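A mãe do sorteio

Em março eu fazia sorteio de qualquer coisa. Caneca, camiseta tamanho GG que ninguém quis, vale-compras da farmácia. O blog tinha acabado de passar dos 1000 seguidores e eu andava me achando, respondia comentário na fila do pão, essas coisas. Aí me escreveu a moça da Runeck, que fazia biscoito e ia patrocinar a pré-estreia de Ulden, o filme, aquele que a gente esperava desde o último livro. Eram dois ingressos para a sessão no MacRitchie, com pipoca e pôster, e a festa on-line seria comigo. Comigo!
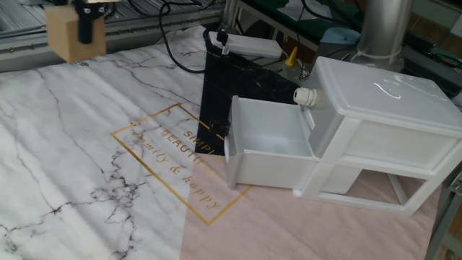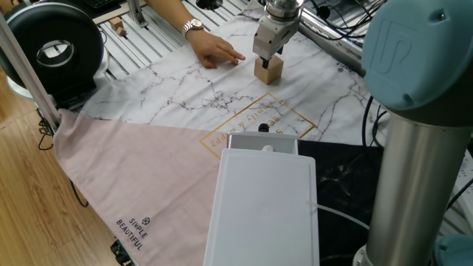
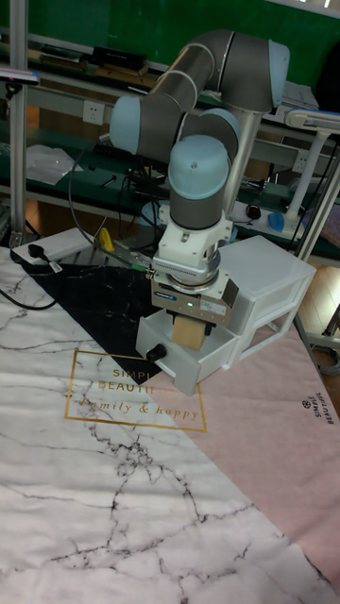
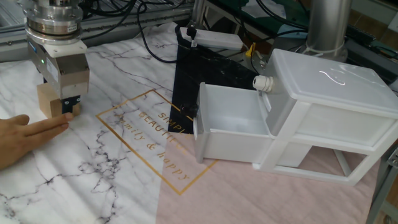 Fumiko Amano foi a primeira a comentar, e comentou que sorteio de blog era tudo combinado, que ela participava de todos havia anos e só tinha ganhado um chaveiro, e que mesmo assim podia pôr o nome dela, por favor.

Pus o nome dela. Pus também um coraçãozinho, e me arrependi do coraçãozinho na mesma hora, porque pareceu deboche. Ela respondeu com um ponto final. Só o ponto.

As regras eram simples, ou eu achava que eram. Seguir a página, marcar alguém que topasse ir junto, usar a hashtag e aparecer na festa às nove da noite para responder perguntas sobre os livros. Quem respondesse certo ganhava um número extra. Eu tinha preparado onze perguntas, todas escritas à mão num caderno velho, com as respostas no verso para eu não me trair (como se alguém fosse ler meu caderno dali da minha cozinha).

O que eu não tinha preparado era a minha mãe.

Minha mãe não lê Ulden. Minha mãe acha que Ulden é marca de geladeira. Mas soube pela minha tia que eu ia apresentar uma festa na internet, e na cabeça dela festa com pouca gente é vergonha para a família inteira, então abriu um perfil. O nome do perfil era Avus, com foto de um pôr do sol, e até hoje não consegui arrancar dela de onde saiu isso. Ela diz que o aplicativo sugeriu.

Às oito e meia eu já estava sentada, com chá, dois carregadores e o celular reserva. Às nove em ponto mandei o boa-noite. Entrou gente, entrou mais gente, e no meio daquela enxurrada um tal de Avus escreveu BOA NOITE LINDA, tudo em maiúscula. Pensei, pronto, apareceu o tarado. Toda festa tem um.

Primeira pergunta: como se chama o barco do capítulo inicial? Choveu resposta. Fumiko Amano acertou em três segundos, com o nome do barco, o nome do construtor e uma correção à minha grafia. Avus respondeu: NÃO SEI MAS VOCÊ ESTÁ INDO MUITO BEM.

Segunda pergunta, a mesma coisa. Fumiko certa, Avus torcendo por mim. Na terceira a moça da Runeck me chamou no privado, toda animada, perguntando quem era aquele Avus, que o engajamento dele estava ótimo e será que não dava para interagir mais. Fui lá e interagi, né. Escrevi que a plateia estava animada e perguntei ao Avus qual era o personagem preferido dele. Demorou. Eu já ia passar para a próxima quando veio: A MOCINHA.

Não tem mocinha em Ulden. Tem uma bruxa de setenta anos e um cavalo. E aí, não sei explicar, o pessoal adorou. Começaram a escrever "a mocinha" em tudo. Fizeram montagem do cavalo com a legenda. Um menino mudou o nome do perfil dele para A Mocinha. A hashtag do patrocinador sumiu no meio daquilo, a moça da Runeck mandou um "haha" sem ponto de exclamação, e eu fui ficando com a orelha quente.

Só na sétima pergunta caiu a ficha. Eu tinha perguntado o que o cavalo come antes da batalha, e o Avus respondeu: E VOCÊ, JÁ JANTOU?

Liguei para ela com a festa rolando.

Mãe, é você?

Eu o quê, filha?

O Avus.

Silêncio. Dava para ouvir a televisão dela ao fundo.

Você não me respondeu se jantou, ela disse.

Pedi pelo amor de Deus que ela saísse. Expliquei que parente não podia participar, que estava na regra quatro, que se alguém descobrisse eu nunca mais sorteava nem um lápis. Ela falou que tudo bem, que ia sair, que só queria se despedir do pessoal, que tinha achado todo mundo muito educado. E se despediu. Escreveu que precisava ir dormir, que desejava sorte a todos e que a menina que estava apresentando merecia um aumento. Teve gente que chorou, ou pelo menos pôs a carinha chorando.

Bom. Fiz as quatro perguntas que faltavam, meio no automático. Às dez passei os nomes para o site de sorteio, e passei com pressa, porque a moça da Runeck queria o resultado antes das dez e quinze e eu ainda tinha que somar os números extras. Copiei a coluna toda, colei e apertei o botão com a tela sendo transmitida para todo mundo ver. As letrinhas giraram, giraram, e pararam no número 44.

Quarenta e quatro era o Avus.

Eu não tinha tirado o Avus da lista! Fiquei olhando para aquilo com a mão na boca. O pessoal enlouqueceu, era só A MOCINHA GANHOU, A MOCINHA GANHOU, e a moça da Runeck finalmente pôs os pontos de exclamação, uns cinco. Dava para ficar quieta. Juro que pensei. Minha mãe nunca tinha ido a uma pré-estreia na vida e ia gostar da pipoca.

Mas aí vi, lá embaixo, pequenininho, o comentário da Fumiko Amano.

Um ponto final.

Então contei. Liguei o microfone, que não era nem para usar, e falei que o Avus era a minha mãe, que ela não tinha lido os livros, que eu só tinha descoberto na pergunta sete e devia ter parado tudo e avisado ali mesmo. Falei depressa e engasguei com o chá. Disse que ia tirar o nome e sortear de novo na frente de todo mundo, e quem quisesse reclamar podia reclamar. Reclamaram bastante, aliás. Um grupo queria que a minha mãe ficasse com os ingressos e ameaçou um abaixo-assinado. O menino da montagem do cavalo disse que se sentia traído e continuou mandando montagem.

Sorteei de novo. Saiu uma pessoa que nem estava mais on-line, tinha entrado na primeira pergunta e ido embora, e pela regra seis precisava estar presente. Sorteei outra vez. Saiu o menino que tinha virado A Mocinha, e esse estava presente até demais, mas escreveu que morava a nove horas de ônibus do MacRitchie e passava a vez.

Na quarta tentativa deu Fumiko Amano.

Ela levou um tempão para aparecer. Eu via a bolinha de que ela estava digitando, a bolinha sumia, voltava. No fim escreveu que continuava achando que era combinado, e perguntou se o pôster vinha enrolado ou dobrado.

Enrolado, respondi. Tive que confirmar depois com a Runeck e vinha dobrado, e isso rendeu mais uns e-mails entre nós duas, que não vou transcrever.

Desliguei tudo quase às onze. Tinha três ligações perdidas da minha mãe. Retornei achando que ela estava chateada por causa do prêmio, e que nada, tinha assistido até o fim (de despedida não tinha tido nada, só parou de escrever) e queria saber se aquela Fumiko tinha com quem ir, porque no sorteio ela não tinha marcado ninguém.

Fui conferir. Ela tinha posto um arroba e deixado o resto em branco, e eu, com a pressa, deixei passar também.

Pergunta para ela, disse minha mãe. Pergunta se ela quer companhia. Eu levo um casaco a mais, que cinema é gelado.

Mãe, você nem sabe do que trata o filme.

Tem um cavalo, ela disse.

Perguntei no dia seguinte, cheia de dedos, com um parágrafo inteiro de desculpas antes. A Fumiko respondeu às seis da manhã. Queria saber se a minha mãe era das que falam durante o filme.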